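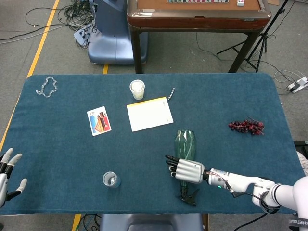 Minutes of the Podside Room Users' Meeting

Held at Trunamcombe, March, 7.30 pm
Present: Deok-su Shin (chair), Ximeng Feng (minutes), nine members
Apologies: none received, though several were expected

1. Minutes of the last meeting
Agreed, apart from the line saying the cupboard had been "sorted". Ximeng asked for this to read "moved".

2. The felt-covered table
Deok-su proposed keeping the blue-green felt for the tasting and games evening. Ximeng doubted that felt and drink belong together, and pointed to the green bottle lying on its side and the small glass cup with clear liquid in it. Deok-su said a cloth can be cleaned. Ximeng asked by whom. No answer was minuted last time either.
Agreed: bottles to stand upright or go on the side shelf. Felt stays for now.

3. Things left on the table
The grapes are food and should be on a plate. The silver chain bracelet goes in the lost property tin until claimed. The illustrated card should go back to its pack, if anyone can say which pack. The white paper cup was discussed for longer than it deserved.

4. Replacement cloth
A quote from Usman for a wipe-clean cloth came to £100. Plerkel also quoted £100 – delivery extra, which their first letter did not mention. The meeting was not persuaded that either would last. Deferred.

5. Floor tape
Deok-su believes the yellow tape helps people put the table back in the right place. Two members said they had never noticed it. To stay until the next meeting.

Meeting closed 8.50 pm. Next meeting on a Monday, to be confirmed by Deok-su.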